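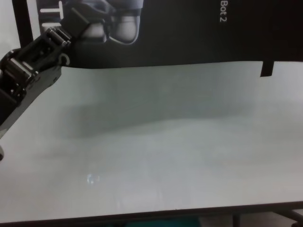 *Fig. 1. White tabletop.*

Handout 4: Laying out a working surface

Interior Planning, first year. Notes by Charoen Phetsri, 11/25/25

Read this before the studio session and bring your own tape measure. The drawings from handout 3 are still needed.

## 1. Where we left off

Last time we dealt with circulation, meaning the space people need to walk through a room and past each other. This handout covers the surfaces they stop at: desks, counters, kitchen worktops and shared tables. Most of the marks lost in the May assignment were lost on these. Students drew the furniture to the right size and forgot the person using it.

## 2. Height

A standing worktop for general use is drawn at 900 mm from the finished floor. Note the word "finished". If the floor build-up changes after the units are ordered, the height changes too, and this is a common cause of argument on site.

Adjust for the task:

- Kneading, chopping and other work that needs downward force is easier on a lower surface.
- Writing and fine work are easier on a higher one, so that the neck stays straighter.
- Seated work is set by the chair first and the table second. Check the thigh clearance under the top, including any rail or drawer.

A single fixed height will not suit everyone in a household or an office. When the brief names a wheelchair user, start the layout from that person's reach and knee space.

## 3. Reach

Divide the depth of any surface into two bands. The near band can be reached with the elbow close to the body. The far band needs a straight arm. Things used all day belong in the near band. Things used now and then can go in the far band or on a shelf above it.

Making a top deeper does not always make it more useful. The back of a very deep counter fills up with things that have been put down and forgotten. If the client asks for more surface, find out first whether they are short of surface or short of storage.

## 4. Clear space in front

Allow 1000 mm clear in front of a worktop used by one person. Where two people pass behind each other, or where a door or drawer opens into the space, it must be more. Draw every door open on the plan. A dishwasher door left closed on the drawing hides the problem until the room is built.

## 5. Worked case: the Sarusura flat

The Sarusura flat has a narrow kitchen with a window at the far end. The wall with the pipes measures 1097 mm between the chimney breast and the door frame. The client wanted a sink, a draining area and a place to prepare food along this wall.

The first scheme, by Thongdee, put all three in a row. On paper they fitted. In use, the preparation area was too narrow for a chopping board and a bowl side by side, and wet dishes would have stood next to the food.

The second scheme kept the sink and drainer on the pipe wall and moved preparation under the window. This gave better daylight and a clear run from fridge to sink to board. The cost was one wall cupboard. The client accepted that after we listed what was in it.

Points to take from the case:

1. Measure between fixed things at floor level, at worktop level and at head height. Old walls lean.
2. Leave a 10 mm gap for scribing at each end. A top cut to the exact size will not go in.
3. Ask what the client owns before drawing storage for it.

## 6. Colour and finish

A pale top reflects light on to the work and makes a small room feel larger. It also shows marks. A dark top shows dust and crumbs. A high gloss of any colour gives glare under a lamp, and people who work at it for hours will complain. Matt or satin is the safer choice for desks.

Look at samples flat, under the lighting the room will have. Samples held upright against a window mislead. The Ultix and Rallness sample boxes are in the materials cupboard. Sign them out and return them with the labels still attached.

## 7. For the studio session

Choose a surface at home that you use every day. Draw it in plan and elevation at 1:20. Mark the near and far bands, the clear space in front, and the objects kept on it. Then draw a second plan with one change and write a short paragraph saying what gets better and what gets worse.

Hand in both drawings on one sheet. Put your name on the front, lower right.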